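Moving the Books Again

I moved apartments in April and I'm only now getting to the part where the books go back on shelves. Clothes took an evening. The kitchen took a weekend. The books have been sitting in boxes along the hallway wall for so long that I've started thinking of them as furniture, and I put my coffee on the one marked TRAVEL / MISC / HEAVY every single morning.

There are 27 boxes. I know that because the moving company charged by the box and I had to write it on a form, and the woman on the phone made me say it twice. My old place on Siliña Street (okay, it's Siliņa, I spent two years getting the accent wrong on every form I filled out) had built-in shelves in nearly every room, so the collection just sort of spread. You don't notice you own three copies of the same bird guide when they live in three different rooms.

So this is a post about how to arrange books, which I have very strong feelings about for somebody who has never managed to keep it up for more than a year.

When I was a teenager I did it by height. It looked terrific and I could never find anything! Then in college I was alphabetical by author, mostly because I worked at the library and it had gotten into my blood. Alphabetical is great until you buy something by an author whose name starts with B, and then you're shifting four shelves of stuff down by an inch and a half. I once spent a whole evening doing that for one skinny paperback of poems, and I didn't even like the poems.

Color came later. I know, I know. But I had a roommate who was really into it and I came home one day and it was done - a whole wall going from red to purple, with a sad little gray section by the radiator. I'll say this much for it: I remember covers a lot better than I remember titles, so I could usually find what I wanted. What drove me crazy was the series books. Publishers change the look halfway through, so you'd have volumes one through three up in the blues and volume four off by itself with the oranges.

My neighbor in the new building, Edgars Kļaviņa, came by to borrow a level and ended up staying two hours and talking me through his system. He shelves by when he read the thing. It's all one long line, starting with the books he had as a kid by the front door and ending at his bedside. He can walk along it and tell you where he was living and what job he had. I love this so much. I also can't possibly do it, I have no idea when I read anything, and a good third of what I own I haven't read at all.

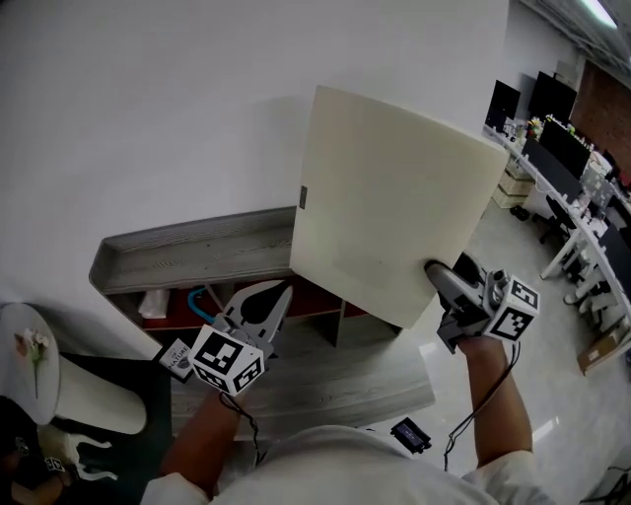
A big pale panel next to the wood-grain shelf unit.

Anyway, what I've settled on is sort of by mood, or by room, or by what time of day I'd pick it up. Cookbooks and anything about food go near the kitchen. Big fat history books go by the good chair, as I only ever read them in winter with a blanket on. Mysteries are in the bedroom. Then there's a shelf for books people have lent me, and I'm keeping that one at eye level so I feel bad every time I walk past it. (Dana, if you're reading, I do have your copy of the sailing one. It's safe. It's a bit wavy from the bath but it's safe.)

Poetry I still don't know about. Right now it's in with the plants.

The other thing I've been doing is getting rid of some. I set myself a goal of 40 books out the door and figured it would be easy. It was easy for the first dozen! Old software manuals, a diet book I don't remember buying, a guide to a city where every restaurant in it has closed. After that I slowed way down. I'd pick one up, sit on the floor to check whether I wanted it, and an hour later I'd be on chapter three with my foot asleep. I finally made a rule that I had to decide standing up, and that helped a lot.

The keepers that surprised me were the ratty ones. I've got an 800-page novel with the cover taped on that I read on the bus to my first real job, all through one rainy spring, and there's a grocery list on the inside back page in my handwriting that says "eggs, bulbs, call Mom." I could buy a cleaner copy for a couple of bucks. I'm never going to.

Most of the giveaway pile is headed for the swap shelf at Fulport station, where I've been picking up paperbacks for ages, so I figure I owe them. It's a good one if you're ever passing through. Heavy on thrillers, a lot of gardening, and somebody in that town must be learning Portuguese, as there's always a new level of the same course showing up. Last time I was there it was on intermediate. I'm rooting for them.

A few odds and ends from the process, in case you're about to do this too. Small boxes. Please, small boxes, my back is still mad at me about the atlases. Wipe the books down before they go up, with a dry cloth, outside if you've got an outside. Leave a gap at the end of every shelf, bigger than you think, and don't let yourself fill it with candles. And if you find an old letter or a boarding pass stuck in a book, leave it where it is so you get to find it again.

I'm down to six boxes in the hallway now. TRAVEL / MISC / HEAVY is still there, still holding my coffee. I opened the top of it last night and it was mostly maps, plus one half of a pair of bookends shaped like an elephant. I have the back end. If anybody remembers helping me pack and putting the front end somewhere clever, please leave a comment, I've looked in all the obvious places and the mysteries keep falling over.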